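Nonon Two-Arm Table Set - demonstration and open day page

Stelix, Ilwood workshop

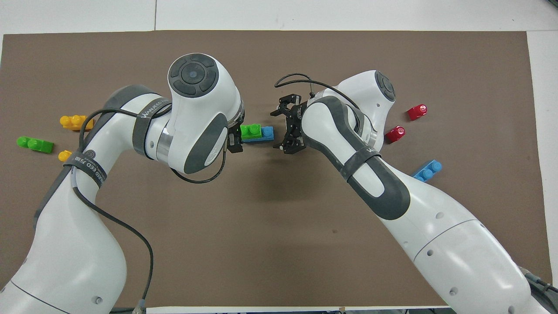

The Nonon table set is for schools, small workshops and training rooms that want two arms working on the same table. We sell it as one package: two arms, two parallel-jaw grippers, the work mat, the cables and the control software. You can order it without seeing it, but most of our customers come to Ilwood first and try it with their own hands. This page tells you what is in the package and what happens in a visit.

What you see at the demonstration

The main task is work with toy building bricks. We chose bricks many years ago for our training courses and we stay with them. They are cheap, they come in clear colors, and a join that is not straight can be noticed from the other side of the room. The visitor chooses the colors. One arm holds, the other arm brings the second brick, and then both press together. Taking the pair apart again is the harder half of the exercise, and Corey Pomare, who leads the demonstrations, usually keeps it for the end.

At first Corey runs the task slowly and stops at each step, so that you can ask. After this he runs it at normal speed. Then it is your turn. You guide the arms by hand, save the positions, and play them back. Visitors under 16 can do this also, if a teacher or parent stays at the table.

Please do not be worried if your first program drops the brick. Mine did it for a whole afternoon, and I had the manual open next to me.

What is in the package

Two arms, left and right
Two parallel-jaw grippers with black fingers
Work mat, brown
Cable set with straps
Control software, license for one computer
Set of bricks, 280 pieces, mixed colors
Printed guide with 12 exercises

The table is not included. You need a flat table which does not move when you lean on it. If your table has wheels, lock them, and please check again after the first hour.

Some notes about fingers and grip

The standard fingers are good for bricks, small boxes and bottle caps. For round things, for example a ping-pong ball, we recommend the soft finger covers, which we sell separately as a pair. Thin paper is difficult with both types. In the last open day a group from Brunton tried to fold a paper boat with two arms. They got the first fold and the second fold, and then it was time for the bus.

Grip force is set in the software. New users often set it too high. Start low, raise it little by little, and write down the value that works, so the next person does not begin from zero.

Visits and open days

Our next open day is in March. Doors open at 10 in the morning and the last demonstration begins at 3:30 in the afternoon. You do not have to stay for all of it. Each demonstration takes 40 minutes, and there is free time at the tables between them. Coffee and tea are in the hall. No drinks at the robot tables, please.

For a private visit, write to Dayana Palacios at the Ilwood office. Tell her how many people will come, what you want to try, and if somebody in your group needs step-free entry (the side door is better for this, the front has stairs). A private visit costs 300 dollars for a group, and we take this amount off the price if you order a set later in the same year. The open day is free.

You can bring your own parts. Small and dry parts only, nothing sharp, and not heavier than 500 grams. Send Dayana a photo and the size before you come, then Corey can look if the fingers will fit.

Questions we get often

Can I buy only one arm? Yes, but the exercises from number 7 to the end are written for two arms.

Is it possible to move the set between rooms? Yes. Take the arms off the table before you move it, and carry them one by one. Putting them back needs a new alignment, and the guide explains it on page 9.

Do you install it? In Ilwood and Brunton we do. For other places Beverley Stubbs can help you by video call, and she is very patient - I know, she trained me too.

Which language is the software? English and Spanish now. Romanian is in preparation.

Order number for the full set: Nonon 317. For the soft finger covers, ask for the current number when you order, as they are changing supplier this spring.

Page text: Paraschiva Hodoroagă, Stelix product information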